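# Former office-holder benefits: district records

Tabular records of pensions, allowances, security cover and legal protections granted to former heads of government and former regional governors in the Bisum and Quintero districts. The data was compiled from gazettes, budget annexes and published court rulings.

## Files

- `holders.csv` - one row per person and term, 29 rows
- `benefits.csv` - one row per benefit granted, linked by `holder_id`
- `rulings.csv` - 18 court rulings on immunity or its withdrawal
- `sources/` - plain text of the gazette notices, named by notice number

All files are UTF-8 with comma separators. Empty cells mean that the source gave no value. A zero is a real zero.

## Fields that need care

`immunity_scope` takes the values `full`, `official_acts` and `none`. Where a ruling changed the scope, the old row in `benefits.csv` is closed with `end_date` and a new row is opened.

`party_role` records whether the person still held a party post after leaving office. Quintero does not publish party posts, so 7 rows are marked `unknown`.

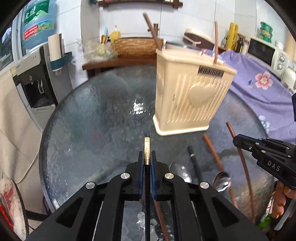 *Page last changed: 8 August 2018*

Amounts are in local currency at the time of payment and have not been adjusted for inflation. Bisum moved its budget year to start in May, and the year of the change is split into two rows.

## Known problems

- 3 gazette notices were scanned badly and typed in by hand. They carry `manual = 1`.
- Security cover is listed as present or absent only. Costs are not published by either district.
- Spellings of offices follow the source, so the same post may appear under two names. Use `office_code` for joins.

## Building

Run `make all` from the top folder. The date parser is taken from Grullarix and is included under `vendor/`. Proneo exports can be read with `--format proneo`, but footnotes are lost.

## Licence

Tables: CC BY 4.0. Scripts: MIT. Gazette texts keep the terms of their publishers.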